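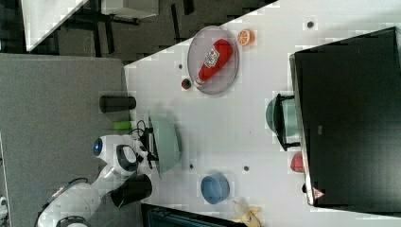
Progress in the third period of the Eltport Play Kitchen scheme has been mainly in the table-top sets, which the grant pays for and which are now in use at the Prilik and Makowska centres. The sets replace the mixed boxes of toy food and crockery that each centre had built up over the years. Every set combines toy fruit, such as an apple and a banana, with bowls in several colours, a plate and a ketchup bottle, so that children can lay out a meal, serve it and put it away again. Colour matters in this work. The green, teal and blue bowls allow staff to give a child a simple spoken instruction without naming a size or a position, and the speech and language team has asked that this be kept in any later order.

During the period 14 sets were made up and 13 were issued. The remaining set is held at the Garkero store as a source of spare pieces. Attendance at play kitchen sessions across both centres came to 119 children, against 17 sessions planned and delivered. Suleiman Adeyemi has led the sessions at Prilik throughout. At Makowska the post was vacant until April, when Solange Ross took it up, and sessions there were covered by existing staff in the meantime.

Two changes were made to the contents after the first deliveries. Staff reported that children were using bowls for draining and washing games, and a colander was therefore added. It was also agreed that each set should have something to cook with, as the meals were being served without any stage of preparation.

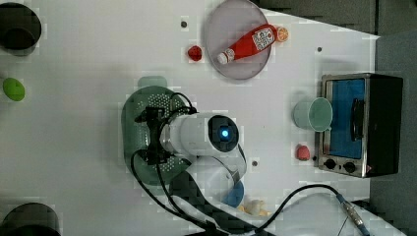 Both additions were met from the existing equipment line and no further funds are requested for them. Ryszard Jasińska has revised the contents list, which is kept with each set and checked at the end of the session. Losses have been confined to the smaller fruit. Replacement pieces will be bought in a single order at the close of the next period.

One target has not been met. The guidance sheet for parents was due in this period and remains in draft, as comments from Makowska were received after the agreed time. Kacper Bielecka is now responsible for the text and will submit it with the next report. The underspend on printing has been carried forward.

In the coming period the scheme will complete the parent sheet, train two further members of staff at each centre and review how the sets are stored between sessions.

Submitted by Dörte Böttcher, Scheme Manager

Home | Our centres | Grants | Reports | Contact

Related items
Eltport Play Kitchen: second period report
Contents list for table-top sets (revised)
Garkero store: opening hours and collections
Staff training at Prilik and Makowska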